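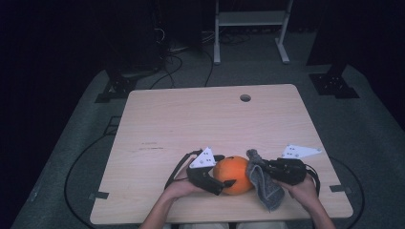
Open Afternoon Walk-Through, Demonstration Table
Filled in by: Nuala Doherty
Doors: 3 p.m.

1. Table clamps, both sides
OK. I gave each one a good firm tug, and then another for luck. Please check them again at the changeover, as people do love to lean.

2. Cables on the carpet
Needs attention. The long curves on either side of the table are fine while we're on our own, but visitors look at the table and never at their feet (I'm just the same!). Please keep guests off the platform until these are taped down.

3. Platform edge
OK with a helper standing by. Gray carpet is kind to the knees and not so easy to see, so a friendly "mind the step" goes a long way.

4. Hand-held grippers
OK. Fingers stay out of the linkage while the jaws are moving. Guests may try one at a time, with one of us beside them, and the Mägi family group should get a full 10 minutes because they're coming all the way from Pultdale. 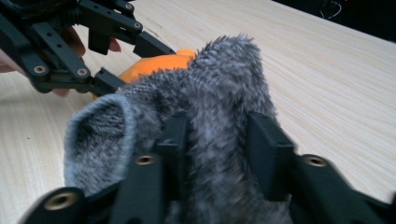 Waststead Robotics Club – Visits and Demonstrations

5. Soft items for handling
OK, with a comment. The shaggy gray piece is everybody's favorite and I wouldn't dream of leaving it out, but long fibers can find their way into a joint. Look over the pivots after each turn and pick out any strays with the jaws open and still.

6. Orange item
OK. Pick it up right away if it lands on the floor.

7. Lighting
Partly OK. Plenty of light on the platform, very dark behind it. I'd like one more lamp by the back cables before we let anyone wander around there.

8. Number of guests
Limit is 30 in the room. Dresier asked if we could stretch it, and I'm sorry to say the answer is still no.

Open before doors: items 2 and 7. Come and find me when they're done and I'll gladly sign them off.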